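Slotted plastic basket 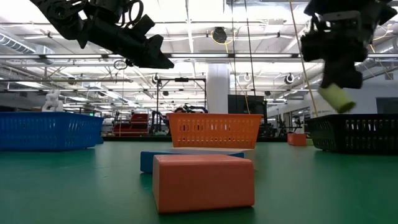
Category: Household storage > Baskets and bins

A slotted plastic basket is an open-topped container with rows of small openings in its sides. I've been using them for years (blocks, foam pieces, onions, you name it) and I'm still a little amazed at how much has been said about something so plain! They go by a lot of names. In Bettencourt, where I grew up, they were "vent baskets," and over in Costley people just call them slotties.

Design

The openings are usually little rectangles set out in a grid. They let air move through, they let grit fall out, and they let you peek at what's inside without pulling the whole thing off the shelf. They also save plastic, so the basket stays light enough for a kid to carry. Some have a rim that flares out a bit, and I like that kind best, as it gives your fingers something to hold. My one gripe is that small parts sneak through the slots. Beads are hopeless. Building blocks and chunks of foam do fine.

Colors

Blue, orange and black make a good sorting set, easy to tell apart from across a table. You can match the color to the contents, so orange blocks go in the orange basket and blue blocks in the blue one, with black left for the odds and ends. I've tried sorting by shape too, and it works, but then you need labels, and labels never stick well to a side that's half holes. Tie-on tags are better.

Sizes and stacking

There's no standard size that I know of. The Wedcombe 600, my everyday basket, holds a decent pile of blocks, and the bigger Wedcombe 776 will take flat boards laid on the bottom with the chunky stuff on top. Empty ones with sloping sides nest nicely. Full ones don't stack unless the rims were made for it, and I have the dented shins to prove it.

Care

Warm soapy water and an old toothbrush for the slots, then upside down to drain. Keep them out of strong sun if you can, because cheap ones go brittle.

Collecting

Yes, people collect them! The Botthorpe swap meet, held each February, had about 2,000 on the tables the last time I went. I came home with two.

See also: Crate; Dish rack; Toy block; Colander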